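Gistcombe workshop notebook
November, started 8.40, finished after the kettle had been descaled for the second time this month

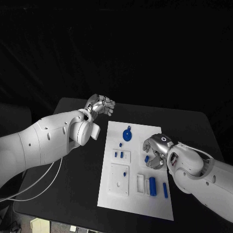
Dagmar reckons it is the water and always has been, and that I could have saved myself a fortnight by asking her before I bought new brushes. She said this while eating my biscuits. Noted here so that she can point to it later.

Background, for anyone picking this up cold: the shellac on the Krasniqi clock case keeps blooming. It goes on clear, looks lovely at teatime, and by the next morning there is a milky patch on the left-hand door the shape of Wales. I have blamed, in order, the flakes, the meths, the weather and my own character.

Today's go. Mixed a fresh batch, 600 ml, from the Willari flakes. Strained it through a Filtine paper, which took most of the morning and left a brown sludge I have kept in a jar for no good reason. Old batch put by for knots and for undersides, where Wales can do as it likes.

Test strips on offcuts of the same walnut:
A – new batch, rubbed down dry, 1000 grit. Clear at 4 hours.
B – new batch, rubbed down with a damp cloth first. Bloomed by lunch.
C – old batch, dry. Faint haze, one corner.
D – old batch, damp cloth. Wales, Anglesey and all.

So she may have a point. I wipe down with a damp cloth to get the dust off and then I don't wait long enough, having a bus to catch. Tack cloth from now on. Strip C still bothers me, as it never went near the cloth. Perhaps the old meths has been drinking from the air; the lid has never shut properly and I have been meaning to do something about it for longer than I'd like written down.

Yaryna wants the case back for the hinges by the end of the month. Told her yes in a confident voice.

To do: strip the left door (again). New lid for the meths tin. Leave A and C on the shelf by the window for 12 days and don't touch them, Dagmar. Ask whether the dial surround was ever shellac in the first place – it softens in meths but smells wrong. Buy biscuits.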